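Home News Events Notices Archive Contact

Geddes library keeps its long table, for now
8 October 2021
By Katherine Quispe

The long table in the Geddes reading room will stay where it is until at least February, after the town council voted on Thursday's business last and spent most of the evening on it.

The plan had been to swap it for a set of single desks from Okel, a supplier whose catalog promises "focus" on every second page. The desks would have cost $1,080 with delivery. Then somebody asked what it would cost to get the old table out, and the answer came back as $1,118, the doorway having been narrowed in a remodel that the council of the day called forward-looking.

A petition to keep the table gathered 600 signatures, a fine showing for a piece of furniture. The last petition in town, on the storm drains at Wiritz Road, got 2, and the drains are still waiting.
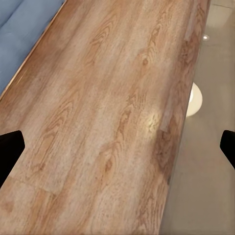
Zixuan Qin told the meeting that she had studied for every exam of her life at a shared table and would like it noted that she passed most of them. Single desks were fine for people who owned a quiet house, she said, but the point of a reading room was sitting across from a stranger who was also getting nothing done. She also asked whether anyone had tried taking the legs off.

Nobody had. The council has now asked for a quote on that, too, and expects the quote to cost money.

Supporters of the desks say the shared table leads to whispering, elbow disputes and the slow spread of other people's newspapers. Supporters of the table say the same thing, with more affection.

In other business, the book drop on Plistimow Street will be repainted. Two shades of green were put forward. A decision was put off to allow for public comment.

Contact the newsroom | Copyright Geddes Town News | Back to top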